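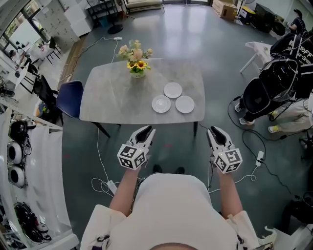
Tarık Sarıgül on baking bread at altitude

Most people who move to Zunberg give up on bread in the first winter. The town sits high enough that dough rises too fast, water boils too soon, and a recipe that worked for years at sea level comes out of the oven like a collapsed tent. Tarık Sarıgül moved up in January four years ago and went the other way. He baked more.

"My first loaf was a disaster and I was thrilled," he says. "I had been making the same sourdough since college and I could do it half asleep. Suddenly I couldn't do it at all! I had to learn what the yeast was up to."

What it was up to, mostly, was hurrying. Air pressure is lower up there, so the gas in the dough has less pushing back on it, and the loaf swells before it has built up any strength or flavor. Sarıgül's first fix was to cut the yeast. Then he moved the whole first rise into the fridge, overnight, and that was the change that made him call his sister at six in the morning.

"She did not want to hear about crumb," he admits.

He keeps his notes in a green ledger, one line per loaf, and he's up to 583. Flour, water, hours, weather, and then a word or two of verdict. Loaf 5 says "brick." A rye from last fall says "yes yes yes" and nothing more, and he has been trying to repeat it ever since (he forgot to write down the water).

Dry air is the other half of the problem. Flour stored in a mountain kitchen dries out, and a thirsty flour will drink whatever you give it. Sarıgül adds a splash more water than the recipe calls for, waits twenty minutes, and then decides whether it needs another. He's firm on the waiting.

"People add flour when it feels sticky. Leave it alone! Go sit down. It's a different dough when you come back."

His old roommate Berkay Baysal runs the Hoarau bakery down in Dresside, and the two of them have been trading starters and arguments by mail for years. Baysal likes a dark, almost burnt crust. Sarıgül used to pull his loaves early and now he doesn't.

"Berkay was right about the crust," he says. "He's wrong about seeds - you toast them first, always - but he was right about the crust."

I asked what he would tell somebody who has just unpacked their kitchen up here and wants a decent loaf by the weekend. He thought about it for a while, tearing the end off a loaf and handing me half.

"Use less yeast than you think, and a cold rise. Turn the oven up a little and keep an eye on it. And bake two, so you can eat one hot. I know you're supposed to let it cool. I've never managed it."

The starter in his fridge came from Testhorpe, where his aunt has kept it going on plain white flour. He feeds it rye. She hasn't been told.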